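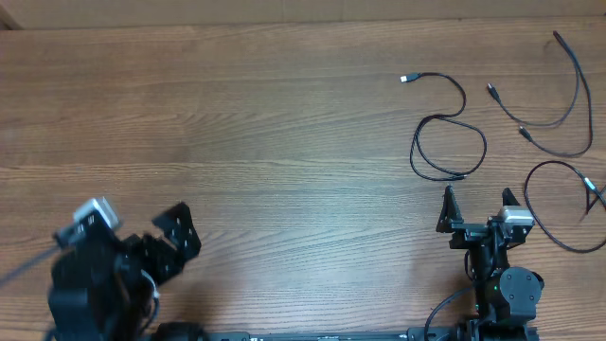 Fig. 6. The Rumon table top, showing the straight grain and, on the left, the wavier figure.

Section 4: Getting to know your table top, and looking after it

By now your Rumon should be standing on its own legs in the room where you want it, and with any luck the packing has gone out to the recycling. Do put the kettle on before you start this section. Nothing in it is difficult, but the first oiling goes better if you aren't hurrying to get it finished before supper.

Every top is a little different. The grain in Fig. 6 runs mostly from side to side in fine, darker lines, with some wavy patches in the left half, and you may find that yours has its waves in another place altogether, or hardly any. These are part of the wood and you needn't send us a worried letter about them (though we do like getting letters). The paler, greyish area towards the middle of the picture is only light reflecting off the surface, and your own table may well do the same near a window. If you aren't sure whether you are looking at a reflection or a mark, move your head to one side. A reflection will move with you and a mark will stay where it is.

4.1 Before first use

1. Leave the table in its room overnight with the heating as you would normally have it.
2. Wipe the top with a soft, dry cloth, following the grain from one end to the other.
3. Look along the surface from a low angle, with a lamp on at the far side. Feel for any roughness with the flat of your hand.
4. If you find a rough patch, rub it lightly with the fine pad from the Golleck care box. Go with the grain, and stop as soon as it feels smooth.
5. Wipe again to lift the dust.

Note: The top measures 1270 mm along its longer side. If you are buying a cloth or a felt underlay, allow extra for the overhang, as we can't cut the Odera felt to size once it has left the workshop.

4.2 The first oiling

You will need the bottle of Prastunard oil from the care box, two clean cotton cloths (old pillowcases are lovely for this) and some newspaper for the floor.

1. Open a window and spread the newspaper under the edges of the table.
2. Shake the bottle well.
3. Pour a small amount onto the first cloth. Please don't pour it straight onto the wood, or you will have a dark puddle mark to work out.
4. Work the oil in with long strokes along the grain, starting at the back edge and coming towards you.
5. Wait fifteen minutes. Wavy areas of grain sometimes drink up more than the straight ones, so go over these again if they look dull.
6. Take the second cloth and wipe off everything that is still sitting on the surface. It should feel dry-ish under your fingers and never sticky.
7. Leave the table alone for 6 hours before putting anything on it, and until the next day before you eat at it.

CAUTION: Oily cloths can heat up and catch fire by themselves if they are left in a heap. Soak them in water, then lay them out flat outdoors to dry, well away from the house, before you throw them away.

Note: The 480 ml bottle should last you a good long while, as a full coat uses very little. Keep the cap on tightly and store it somewhere cool, out of reach of children.

4.3 From day to day

1. Mop up spills when you see them, tea and red wine especially.
2. Wash with a well-wrung cloth and a drop of mild soap, then dry with a tea towel.
3. Put a mat under anything hot or heavy, and lift things across the table where you can instead of sliding them.
4. Oil again when water no longer beads on the surface. For most households that means twice a year, and July is a pleasant month for it with the windows open.

CAUTION: Don't use bleach, cream cleaners or furniture sprays on the top. They will strip the oil and can leave pale blotches that take several coats to bring back.

If a mark won't shift, try the fine pad and a dab of oil before anything stronger, and then write to Mererid Sayce at the workshop, quoting part number 184 for the top. A photograph taken in daylight is a great help to her.

Section last revised 2022-03-08. For the legs and fixings, go on to Section 5.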